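Speaker notes: "The Bread Table," talk for the Tondham Local History Evening

Good evening, and thank you for coming out. (Wait for the chairs to settle. Thank Evanthia Tsakiris for the introduction and for finding me the microphone that works.)

I want to start with my grandmother's kitchen, because that is where I start most things. She baked twice a week, and she never baked for the number of people in the house. There was always a loaf left over, and that loaf always had somewhere to go. A neighbor with a new baby, the man who fixed the pump, a cousin who was too proud to ask. I was the one who carried it, usually under my coat, and I can tell you that a warm loaf under a coat in March is one of the great pleasures of being eight years old.

So when I moved to Tondham and somebody told me there used to be a bread table here, outside the old Deligiannis bakery, I was hooked before she had finished her sentence.

(Pause. Ask who remembers the bakery. Let people call out, but not for too long — last time in Lernby we lost ten minutes to the cinnamon buns.)

The idea was simple. At closing time the bakery put whatever hadn't sold on a table by the side door. You took what you needed, and if you could leave a coin, you left one. There was no list and no sign. The family kept a plain notebook of what went out each evening, and I have been lucky enough to read it. In the first year they wrote down 714 loaves.
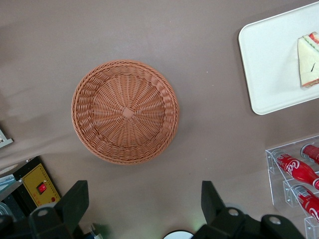

Now, I love that notebook, and I could stand here all night reading you entries. I'll keep it to two. The first says, "Rye, four. Rain. Mrs. K. took one for her brother." The second says only, "All gone by six, made more." I think about that one a lot. Somebody had been on their feet since three in the morning, and they went back in and lit the oven again.

(Slow down here. Drink some water.)

I spoke with 56 people for this project, most of them over a cup of coffee and a few over the fence. What surprised me was how many had stood on both sides of that table. One woman told me she took bread for a whole winter and then, years later, worked the counter and was the one setting it out. She said she always put the soft rolls near the front, where the older folks could reach them.

People also ask me why it stopped. The bakery changed hands, the side door was bricked up, and the new owners had a truck come for the leftovers. I don't blame anyone for that. But I do think a street gets used to a kindness, and it takes a while to notice the gap.

(If time is short, skip to the recipe. If not, tell the story about the goat.)

I'll finish with my grandmother's rye, which is on the sheet by the door. It makes two loaves. Please take a copy, and let me know how yours comes out.

Last updated: March

Comments

Sawsan Rawashdeh: I was there and you did skip the goat! Please put it in the next one.

ryebread_lou: My dad used to send me to that side door. I'd forgotten all about the coins.

Evanthia Tsakiris: Thank you again for a lovely evening. We ran out of recipe sheets, so I'm printing more.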